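The New Sofa Has Landed in the Vurnport Lounge

If you haven't been up to the second-floor lounge at Vurnport House since the summer, you are in for a treat, because the old brown couch has gone at last and there is a very grand cream leather one in its place. Many of you had a soft spot for the brown one (I did too, having read most of a very long family saga on it one winter), but the springs had given up and getting out of it had become a two-person job.

Ruby-Lee Partington did the hunting for us. She went to three showrooms and sat on everything, she tells me, including a Mimov recliner that she didn't much care for and a very handsome Veres two-seater that was far too low for anybody with knees. The one she came back talking about was in the clearance corner at Vokari. It was marked down to $1457, and once we'd added delivery we still had $56 left over from the lounge fund, which went straight into the pot for the December supper.

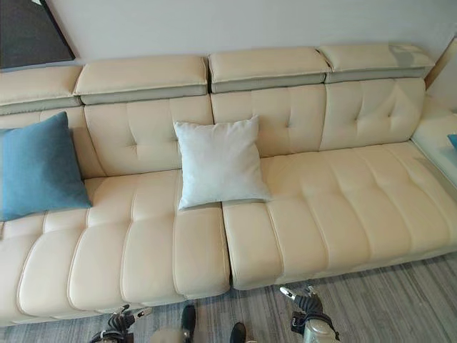
The new sofa with a blue pillow and a white one.

What sold Ruby-Lee on it was the headrests. There are four of them along the top, and they adjust, so whether you are tall or short you ought to be able to find a spot that suits your neck. Please move them gently and use both hands - they are a little stiff while they're new, and Tanvir Munasinghe would like everyone to know that they don't need to be forced. I have tried them all and my favorite is the one on the far right, though I'm told I will have to share.

The back cushions are tufted and wonderfully puffy, and the long seat cushions have those ribbed, padded rolls that I remember from my uncle's car. They are very comfortable for an afternoon. They are also very good at collecting crumbs, so if you bring a muffin up with you, do run the little brush along the seams before you leave. It hangs on the hook inside the closet door, next to the card table.

We've had plenty of opinions on the pillows! Some of you think the blue is just right against all that cream and would like more of it, and some of you would like something with a pattern. Ruby-Lee has a bag of fabric pieces at home and is happy to sew a few covers if people will tell her what they like. Leave a note in the box by the elevator, or catch her at coffee.

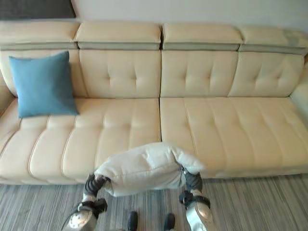 Cream leather, gray stripes underfoot and one blue pillow.

Now for the care of it, and I'll keep this short. A soft dry cloth is all it needs most days. If something spills, blot it and then wipe with a barely damp cloth, and please leave the kitchen spray in the kitchen. Newspapers are better kept off the seats, as the ink does travel. Tanvir has put the care booklet in the top drawer of the lounge desk, and he'll be going over the leather with the proper cream on 23rd September, so the lounge will be closed that morning and open again after lunch.

Anyone with questions can call the front desk at extension 272 or knock at Ruby-Lee's door, number 320.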